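Bon, petit fil sur mon mois de juin, où j'ai décidé de vider l'appart avant le déménagement. Installez-vous, c'est long (et un peu honteux) 🧵

Déjà, les livres. J'en avais 681. Oui j'ai compté, oui ça m'a pris la soirée, non je ne regrette pas !! J'en garde 200, promis juré, le reste part chez Itziar Montes qui monte une bibliothèque de quartier à Balside.

Le plus dur c'est les polars. J'ai toute la série des Carrasco en poche, avec les tranches qui se décollent, et je suis incapable d'en lâcher un seul. Milagros me dit « tu les reliras jamais ». Je les relis tous les étés, Milagros.
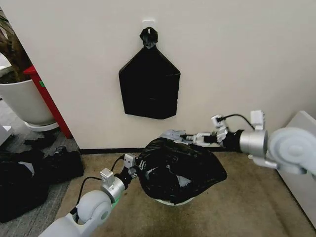
Ensuite les papiers. Des relevés de banque de mon premier studio, des modes d'emploi de trucs que j'ai revendus, une carte postale d'Itsuki jamais ouverte dans son enveloppe (pardon Itsuki, c'était très gentil, et oui je veux bien venir à ton anniversaire d'il y a trois ans).

Côté vente en ligne : presque 400 euros pour l'instant ! La machine à coudre est partie en dix minutes, par contre les patins à roulettes, personne. Taille 38, à peine servis, je dis ça je dis rien 👀

Question pour ceux qui sont passés par là : les câbles, vous en faites quoi ?? J'en ai un carton entier et j'ai peur d'en jeter un et d'en avoir besoin le lendemain.

Demain j'attaque la cuisine. Si quelqu'un veut un service à fondue, il est à prendre avant 18 h, après je le descends à la ressourcerie.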